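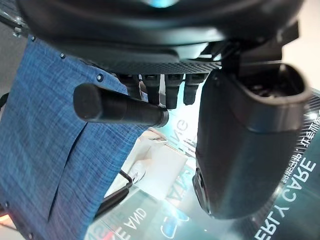 黑色机械手腕部下方,近景

怎样给学区调整咨询写一份意见书

作者:Tamsin Tamihana

先说明一下,中文不是我的母语。我在 Kereama 教了很多年书,后来跟邻居学中文,现在帮一些讲中文的家长看他们的意见书。文章里如果有句子不太自然,请原谅,也欢迎写信告诉我。

每年十月前后,Kereama 的学校可能会公布新的学区草案。所谓学区,就是学校优先录取的居住范围。草案公布以后,有一段时间可以提意见,这段时间叫咨询期。咨询期内,任何受影响的人都可以写意见书,不需要是公民,也不需要孩子已经入学。我遇到过好几位家长,他们以为自己没有资格,所以没有写,这很可惜。

下面的步骤是按照我们这里的做法写的。别的地方程序可能不同,请先看当地的咨询文件。

第一步:拿到完整的咨询文件

学校发给家长的通知一般只有一页,真正的内容在附件里。您需要找到三样东西:新学区的地图、说明理由的文件、提交意见的办法。地图有时候只在学校办公室贴着,网上没有。您可以打电话要求他们用电子邮件发给您,这个要求很普通,不用不好意思。

读的时候,请把下面这些内容抄在一张纸上:
截止的日期和时刻(有的咨询是下午五点截止,不是半夜)
意见书交给谁
有没有字数限制
意见书会不会公开
会不会举行说明会

“会不会公开”这一条,很多人忽略。如果会公开,您的名字和您写的故事,邻居都可以读到。您可以要求隐去地址和电话,但是要在提交的时候写明,过后再要求就比较麻烦。

第二步:弄清楚学校在问什么

咨询文件里通常有具体的问题。比如去年 Mirnetti 学校的草案问的是:是否同意把 Jelley 路以北划到学区外面,以及学区外的名额用什么顺序分配。可是收到的意见书里,有不少在谈校服和停车。这些事情也许很重要,但是读意见书的人没有办法在这次咨询里处理,只能放到一边。

我的建议是把每个问题抄下来,在下面用一句话写您的回答:同意、不同意,或者部分同意。这一句话先写好,理由后写。如果您写不出这一句话,说明您还没有决定,那就再读一遍文件。

有些咨询还会涉及宗教背景的学校怎样分配名额。这类问题容易让人激动。您当然可以谈信仰,也可以谈您不希望信仰影响录取,不过请您还是回到文件里的那个问题:哪一类申请人排在前面,您认为应该怎么排。评论别人的信仰,对您的意见没有帮助。

第三步:收集您自己的事实

意见书里最有用的东西,是学校自己不知道的事情。学校有入学人数,有教室数目,您不需要再告诉他们。但是他们不一定知道您家的孩子要过哪个路口,公共汽车几点到站,两个孩子在两所学校的话早上怎么送。

请您实际走一次这条路,在上学的时间走,把出发和到达的时刻记下来。Nithin Pillai 家的情况就是这样:地图上看,新学校比旧学校更近,但是中间有铁路,走路要绕到桥那边。他在星期天走了一次,又在上学的早晨走了一次,两次的时间差别很大,因为早晨要等很久才能过马路。他只把早晨的那一次写进意见书,并且注明了日期。

如果您引用别人的数字,请写出处。不记得出处的数字,就不要用。

第四步:按照顺序写

我一般建议用下面的顺序。不一定要完全一样,但是第一段请尽量照做。

第一段写您是谁,跟这件事有什么关系,您的立场是什么。例如:

“我住在 Jelley 路北段,有一个孩子在 Mirnetti 学校读三年级,还有一个孩子后年入学。我不同意草案中把 Jelley 路以北划出学区的部分,对其他部分没有意见。”

第二段写草案对您的影响。只写事实,时间、地点、路线都写清楚。

第三段写您的理由。一个理由一段,最重要的放在前面。很多人喜欢把最有力的理由留到最后,我以前写文章也是这样学的,可是读的人要读很多份,到最后他已经累了。

然后写您的建议。如果您只说“不同意”,学校知道您不高兴,但不知道怎么改。建议可以很小,比如:已经有哥哥姐姐在校的家庭,仍然按学区内处理;或者新的界线推迟一年实行。

最后写姓名、联系方式,以及您愿不愿意在说明会上发言。

长度方面,一页到两页就够了。Mirnetti 的网上表格用的是 Vondari 系统,每个问题最多可以写200个词,超出的部分会被切掉,而且系统不提醒您。所以请先在别的文件里写好,数过字数再贴进去。中文怎么计算,表格上没有说明,我问过办公室,他们的回答是“请写短一点”。

第五步:语言的问题

您可以用中文写吗?在我们这里可以,学校有责任找人翻译。但是翻译需要时间,翻译的人也不一定了解您的情况。如果您能够附上一份简单的英文,哪怕只有立场和建议两部分,也会比较安全。

写中文稿的时候,请尽量用短句,少用成语。“朝令夕改”四个字很有力量,翻译以后常常变成很生硬的话,或者变成指责。您想说的如果是“两年之内界线改了两次”,就这样写。

还有称呼。英文的意见书不需要很多客气话,开头写 Dear 加上职务就可以。我看过一份中文意见书,前面半页都在感谢老师,非常真诚,但是立场到第二页才出现。感谢的话可以留一句,放在结尾。

第六步:联名还是各写各的

家长们常常问我,是不是签名越多越好。这要看情况。

联名信适合表示很多家庭关心同一件事。去年 Huia Lockyer 发起的那封信有63户签名,学校因此多开了一次晚上的说明会。不过在统计的时候,一封联名信有可能只算作一份意见。如果有50户各自写几句自己的情况,内容就丰富得多。

两种办法可以同时用。如果您发起联名信,请注意:
签名的每一页上都要印着信的全文,或者至少印着主要的要求,不能只有空白表格
请签名的人写清楚姓名和街道名,门牌号可以不写
信定稿以后就不要再改;改了,就要重新请大家签
不要替别人签名,丈夫妻子之间也不要

请不要把一份样本发给大家照抄。读意见书的人很快会看出来,相同的文字会被归成一类。您可以发一张提纲,让每家自己填。

第七步:检查和提交

写完以后放一个晚上,第二天再读。读的时候找这些地方:有没有写到别人家孩子的名字(请删掉);有没有“大家都认为”这样的话(请改成“我认为”);有没有问题漏答。

Keith Brunton 以前在学校办公室工作,整理过几次咨询的来信。他告诉我,最常见的毛病不是语法,是没有写明对哪一个问题、哪一条街的意见,他只好猜。

请不要等到最后一天。网上表格提交以后,应该会收到一封确认邮件,请保存。如果一天之内没有收到,就打电话问。用纸寄的话,最好自己送到办公室,请他们在您的副本上写收到的日期。送信时间是上午九点到下午三点,午饭时间窗口有时候没有人。

第八步:如果有说明会

在说明会上发言,一般每人5分钟,有时候更短。意见书已经交了,就不用从头念。选一个理由,加上您的建议,说完就可以坐下。您可以带一位朋友帮您翻译,但是要提前告诉主持人,请他把翻译的时间另外计算。去年主持的是 Digby Gilchrist,他对这一点很爽快,但我不能保证每一位主持人都同意,所以最好用邮件问,留下文字。

如果您不习惯在很多人面前说话,也可以只去听。听的时候记下学校的人答应了什么,回家后写一封短信,请他们确认。

结果公布以后

学校公布最后决定的时候,一般会附一份摘要,说明收到了哪些意见,怎样考虑的。请找一找有没有提到您的理由。如果完全没有,您可以写信询问,语气平常就好:“我在意见书第三段提出了某某问题,摘要里没有看到,请问是怎样考虑的?”

如果您还想申诉,那是另外的程序,期限也不同,从决定公布的那一天开始算。关于申诉我正在写另外一页,还没有写完。在这之前,有问题的家长可以在星期天下午到 Kereama 图书馆的阅览室找我,请带上咨询文件和您的草稿,手写的也可以。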